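How to Clean and Look After a Galvanized Tub You Want to Grow Things In

By Eamon Ó Gríofa
8 November 2024

Print this page | E-mail this page

My grandmother kept her salad greens in an old wash tub outside the kitchen door, and I suppose I've been trying to get back to that tub ever since. I have four metal containers now, all of them secondhand, and people who come by the house nearly always ask me how I get them ready for planting. So I'm finally writing it down, and if I wander off the path a little, I hope you'll forgive me.

November is a lovely time to start, by the way. The sellers want things out of their barns before the snow, and you have all winter to get the scrubbing and drilling done in the garage with the radio on. My favorite tub, the big oval one, came from the Clurley flea market on a miserable wet morning, and I paid 15 dollars for it.

Before you buy anything, turn it over. Surface scratches don't bother me one bit, and neither does that chalky white bloom that old zinc gets. What I look for is orange rust along the seams, especially where the sides meet the bottom. Press it with your thumb. If it flakes but the metal feels firm underneath, you're fine. If it gives, put it back and go get yourself a coffee. Ask what it used to hold, too. I won't grow food in anything that held motor oil or farm chemicals, however pretty it is, and I keep those for geraniums.

Now for the cleaning. You'll need a bucket of warm water, plain dish soap, a stiff nylon brush (please, no steel wool, it chews right through the coating), white vinegar, old rags and a pair of rubber gloves. Sweep out the loose dirt first and then wash the whole thing inside and out with soapy water. Rinse it well. I like to do this on the driveway with the hose, but a bathtub will do if you live with patient people.

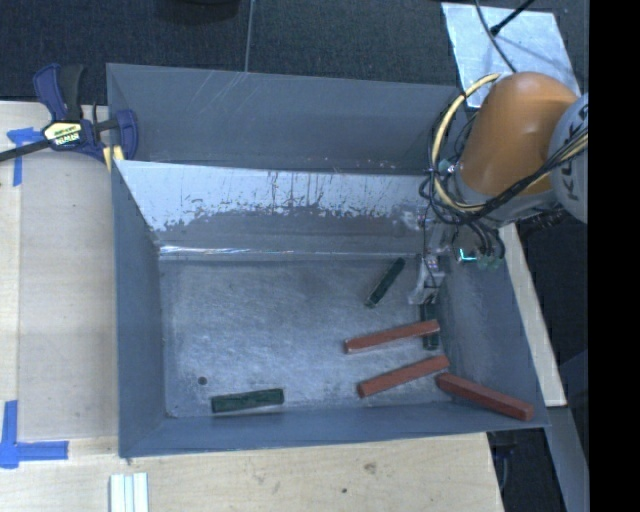

For the stubborn spots, mix one part vinegar with four parts water and wipe it on with a rag. Don't leave it sitting there while you answer the phone, as I once did – vinegar is an acid and it will dull the zinc if you let it. A few minutes is plenty. Rinse again, then once more for good measure, and dry it right away with a towel. If some marks are still there after all that, I'd leave them alone. Scrubbing harder only takes off more of the coating you're trying to save.

Next come the drainage holes, and I know this is the part that makes people nervous. Set the tub upside down on a scrap of lumber and mark where you want your holes, a hand's width apart or so. Put a piece of masking tape over each mark so the drill bit doesn't skate. Use a half-inch bit made for metal, wear your safety glasses, and go slowly with a drop of oil. Let the drill do the work! My neighbor Ruairí Noonan leaned on his so hard that he dented the bottom of a perfectly good tub, and he still brings it up himself at cookouts.

File down the sharp edges when you're finished, and brush a little cold galvanizing paint on the bare metal around the outside of each hole. Let it dry for as long as the can says.

Metal heats up fast in the summer, so I line the inside walls with burlap or a layer of cardboard before I fill. Cover the holes with a scrap of window screen, and raise the tub on bricks so that water can get out from under it. Then fill it with good potting mix, and not dirt from the yard, which packs down like cement. A tub the size of mine takes roughly 8 bags of the small kind, and I always end up going back to the store for one more.

Leave it under cover until April, or whenever your frosts let up where you are, and start with lettuce, radishes or chives. Tomatoes are happy too if the tub is at least a foot and a half deep. Water more often than you would in the ground – in July I'm out there morning and evening with my coffee or my iced tea, depending.

Once a year, in the fall, pull the tired plants, wipe down the rim and have a look at those seams again. If a new rust spot has started, brush it off, dry it and dab on some of that same paint.

Shared 369 times | 15 comments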